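Tilton to Start Food Scrap Pickup in June

November 9, 2018

Households in Tilton will be able to leave food scraps at the curb starting in June, after the town council approved a two-year contract with the hauling firm Flurkance.

The service will cover 1,560 homes on the existing trash routes. Each home will get a small pail for the kitchen and a larger bin with a locking lid for the curb. Scraps will be picked up once a week, on the same day as regular trash, and taken to the composting site on Bukovden Road.

Taking part is optional. Residents who sign up will pay $6 a month, added to the water bill. Those who already compost in their yards do not need to do anything.

A trial on Arthur Street and the blocks near it ran through the summer with 294 homes. Humaira Sial, the town's solid waste manager, said the main complaint was smell during the hottest weeks, and that the new bins have a tighter seal than the ones used in the trial.

"People also asked us over and over how clean a plate has to be before it goes in the sink," Sial said. "Scrape what you can into the pail and wash the rest as you normally would."

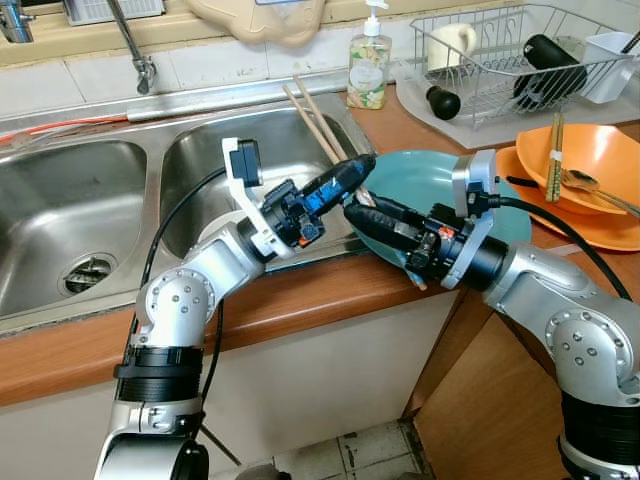 What can go in the bin

Fruit and vegetable scraps, meat, fish, bones, bread, rice, coffee grounds and paper filters will all be accepted. So will plain paper napkins and paper towels, as long as they have not been used with cleaning products.

Plastic bags, foil, glass, diapers and pet waste will not be taken. Cooking oil should go to the transfer station – the drop-off tank there is free for residents.

Sign-up forms will be mailed with the spring water bill and will also be available at the town office. Apartment buildings are not part of the first contract. Sial said the town plans to look at adding them when the contract comes up for renewal.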